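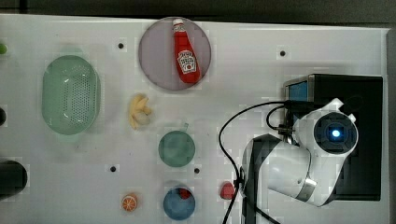
On July 12, 2023, Moneck wrote:

> We should be grateful for guidance on the return of the kitchen and table sets.
> The loan sheet asks borrowers to send each set back "sorted", and our staff
> have read this in at least two ways. Some put all the food into the basket and
> stack the crockery beside it. Others lay the food in or on the dishes, so that
> the plate goes back with the bottle and the bowl with the fruit. Both look
> tidy on the table, but the second method takes up a good deal more room in the
> box, and small fruit is easily missed when a bowl is lifted out. Could the
> loan service say which is preferred? We would also like to know whether the
> baskets and wire trays count as part of the set or as packing.

Dear members,

Thank you to Moneck for raising the matter. The same question has reached the Ikau office from other borrowers since June, and the reply is sent to the whole list so that everyone is working from the same wording.

"Sorted" means sorted by kind. Food goes with food, and cups, bowls and plates go together. Please do not return food inside the crockery. A strawberry left in a bowl will usually travel safely enough, but it is then entered under crockery when the box is checked in, and the set is marked as short. Of the 39 sets lent in June, 4 were marked short on this account alone, and in each case the missing piece was found in a cup or bowl.

Baskets, colanders and trays are part of the set. They are listed on the second page of the Skusutik sheet, under "Containers", and should be ticked off with everything else. They may be used to hold the food on the return journey, provided that nothing stands higher than the rim. Bottles are the usual difficulty. They should be laid flat at the bottom of the box and not stood on end or balanced across a plate.

We have also been asked how a table should be left between two groups on the same day. No particular arrangement is required. Pieces may stay out on the table, and cups and mugs may be left upright or on their sides as the group leaves them. The next group leader should only be sure that everything on the sheet is in the room.
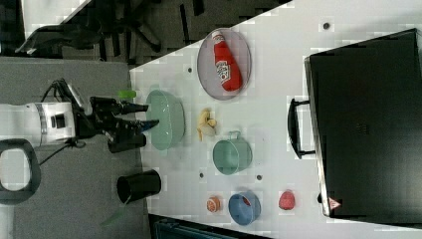 Table, with the ketchup bottle in the tray and the mug and blue cup on their sides.

Balls and other small items need some care. They belong to the general play boxes and are not part of the kitchen sets, and several have come back to us among the fruit. Borrowers holding both kinds of box should check the general box before closing the kitchen one.

On washing, the instructions issued with the Damgaard crockery remain in force. Warm water and a soft cloth are enough for cups, bowls and plates. Food pieces should be wiped and left to dry fully before they are boxed. Labels on bottles should not be soaked, as replacements are no longer supplied to us. Wire trays should be dried by hand.

The loan stock now stands at 1764 pieces, and it is not possible for the office to follow up every small item by telephone. A written note placed in the lid of the box, saying what is missing or damaged, is sufficient. No charge is made for a single lost piece.

A revised sheet with the word "sorted" replaced by "sorted by kind" will go out with the next round of loans. Existing sheets may be corrected by hand.

Further questions should be sent to this list and not to the office address, so that the answers are kept in the archive.

Yours faithfully,

Loans Desk
Ikau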